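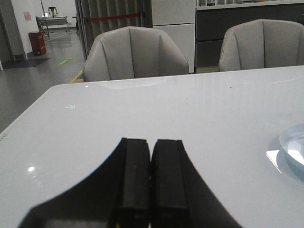 FAQ > Tables & Seating

How do I keep a glossy white tabletop looking its best?
A soft, barely damp cloth, then a dry one right after. It takes a minute and the shine you get back is wonderful! Skip scouring pads and anything gritty. For greasy fingerprints, add one drop of dish soap to the water and wipe again.

I can see every ceiling light in mine. Is that normal?
Yes, a high-gloss top picks up whatever is overhead. We love the way it brightens a dark corner, but if the glare bothers you at lunch, try a shaded lamp or turn the table a little. Our Nundari table also comes in matte.

What goes with it?
Tub chairs! Light gray upholstery with vertical channel stitching is our favorite next to white -- all those soft curves, and the rounded table corners pick them up nicely. Add a pale blue glass bowl and you may not want anything else on there.

How do I clean between the channels?
Use the soft brush on your vacuum and go top to bottom along each seam. Crumbs love the spot where the back meets the seat, so finish there with the crevice tool. Blot spills, never rub.

How much room do I need behind a chair?
We suggest 63 cm from the table edge to the wall as a bare minimum. More is lovely if people need to walk past.

Can I order fabric swatches?
Please do! You can pick up to 5 at a time and keep them for as long as you like. Look at them in the morning and again under your lamps -- grays can change a lot.

How long does delivery take?
Tables and chairs in stock leave our Vondport store within 7 days. Mansour chairs are made to order, so ask us for a current date.

Still stuck? Write to Areti Kontogiannis at the Vondport store. She loves a floor plan, even one scribbled on an envelope.

Page updated 28 December 2018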